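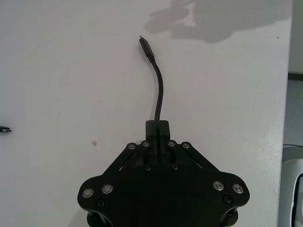
Offbeat / Lifestyle

Destville woman has breakfast with 94 strangers, plans to reach 260

A bakery worker in Destville has set herself the task of eating breakfast with 260 people she has never met, and she has already got through 94 of them. The woman, who posts under the name Banico and prefers not to give her real one, started in January. She says she will keep going until the list is done, even if that takes her well into next year.

The rules are simple. The other person picks the place, the meal has to be over before ten in the morning, and each side pays for their own food. Dating is off the table. She is married, and her husband was the first to be told about the plan. He does not count toward the total, and neither do friends or anyone from work.

The idea came from her working hours. Banico starts baking in the middle of the night and finishes when most people are getting up, so for years she ate her main meal by herself in the car. She wrote a short post on the Holovside neighborhood page asking if anyone wanted to join her for eggs. She expected one or two answers. By the end of that week she had 165.

Guests so far have included a retired ferry pilot, two sisters who had not spoken to each other since the fall, a man training to be a piano tuner and a high school student who came with her mother. The youngest was 18 months old and arrived with his grandfather. Banico counted them as one breakfast, not two, after asking her followers to vote on it.

Most of the meals have taken place at diners in Holovside and the streets near the Destville bus station. The Sekiguchi coffee shop has hosted more of them than any other place, and the staff there now keep the corner booth free for her until nine. A few people have invited her to their homes. She accepts only if her husband can drive her there and wait outside – he usually gets a plate brought out to him.

After each meal she writes a few lines about what was eaten and one thing she learned. She does not post names or faces. The most read entry so far is about a woman who has put peanut butter on her pancakes every morning for 18 years and was surprised to hear that other people do it too.

Not every breakfast has gone well. One guest spent the whole meal trying to sell her a water filter, and several others did not show up. She leaves those off the list.

New requests are still coming in through the Holovside page. Banico says early risers get an answer first, and that anyone who writes should mention whether they are allergic to cats, as she usually has some hair on her coat.

Posted April 22, 2023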